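3.2. Fabrication des pinces et poste d'enregistrement

Les pinces ont été construites dans l'atelier partagé de Verkby, entre une scie à ruban dont personne ne connaît la clé et une étagère de projets abandonnés que la prudence nous a interdit de compter. Chaque exemplaire se compose d'une platine, d'un corps et de deux doigts, et se tient à la main. Le poste de travail se résume à une table couverte d'une surface blanche, sur laquelle on pose l'objet du moment (figure 3).
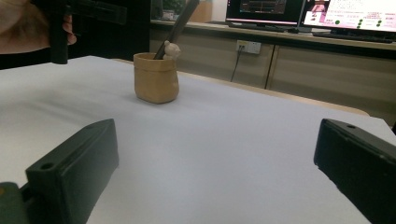
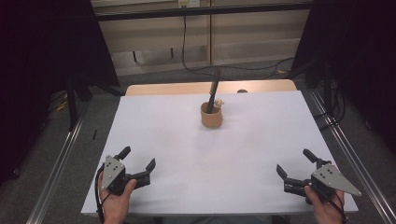
Figure 3. Poste de travail et pinces tenues à la main, avec un petit pot de couleur beige posé sur la surface blanche. En haut : vue prise depuis une pince. En bas : vue en hauteur, une pince dans chaque main.

Le choix de la tenue manuelle mérite quelques mots, car il nous a été reproché dès la première réunion. Un bras motorisé aurait coûté l'équivalent de notre budget annuel, café compris, et aurait surtout exigé que l'un de nous apprenne à le régler. Le poignet humain, lui, est livré étalonné. L'opérateur tient une pince dans chaque main et exécute la tâche à sa vitesse ; on enregistre l'ouverture des doigts, la pose des deux pinces et les images. La question de la transposition vers un bras est traitée en section 5, avec moins d'optimisme que dans notre demande de financement.

La première version des doigts, imprimée sur la Fudano de l'atelier, fléchissait dès que l'on serrait un objet un peu lourd. Le défaut n'apparaissait pas dans les simulations d'Auður Kirkegaard, qui supposaient une pièce pleine, alors que la machine avait été réglée par un utilisateur précédent pour produire des décorations de Noël. Nous avons épaissi la section, incliné la face supérieure et repris le remplissage. La géométrie actuelle est la troisième. Elle n'est pas élégante, mais elle revient en place après le serrage, ce que l'on ne pouvait pas dire des deux autres.

La mesure d'ouverture repose sur un capteur Boström monté dans le corps de la pince. Sa notice annonce une linéarité que nous n'avons jamais observée près de la fermeture complète. Une table de correction a donc été établie à l'aide de cales, en 12 points, pour chaque pince séparément : appliquer à la gauche la table de la droite produit des prises qui se referment dans le vide avec beaucoup de conviction. Les tables sont désormais stockées avec le numéro de la pince, mesure adoptée en novembre, après une semaine d'enregistrements inutilisables.

Les câbles constituent la principale faiblesse mécanique du montage. Ils tirent sur le poignet, prennent le bord de la table et finissent par modifier le geste de l'opérateur, qui apprend à contourner le câble aussi sûrement qu'il apprend la tâche. Ulla Sjöberg a proposé une version sans fil ; le prototype a fonctionné jusqu'à ce que l'on allume la fraiseuse du local voisin. Nous sommes revenus au câble, avec une boucle de mou dont la longueur a été fixée par essais successifs et par lassitude.

L'acquisition est assurée par Multska, un logiciel écrit pour l'occasion, qui date chaque flux sur une horloge commune. Une séquence est rejetée lorsque 3 images consécutives manquent dans l'un des flux. Ce seuil a été retenu après comparaison avec des valeurs plus sévères, lesquelles avaient le mérite de la rigueur et l'inconvénient de ne presque rien laisser. Au total, 2 000 séquences ont été conservées. L'opérateur pouvait également rejeter une séquence à la main en fin de geste, faculté dont il a été fait un usage très inégal selon les personnes et, semble-t-il, selon l'heure du déjeuner.

Le remontage d'une pince après démontage complet reste l'opération la plus délicate. Les vis de la platine doivent être serrées en croix, à faible couple, sous peine de voiler le support et de décaler l'axe des doigts. Nous recommandons de refaire la table de correction après toute intervention de ce type, y compris lorsque l'on est certain de n'avoir rien touché.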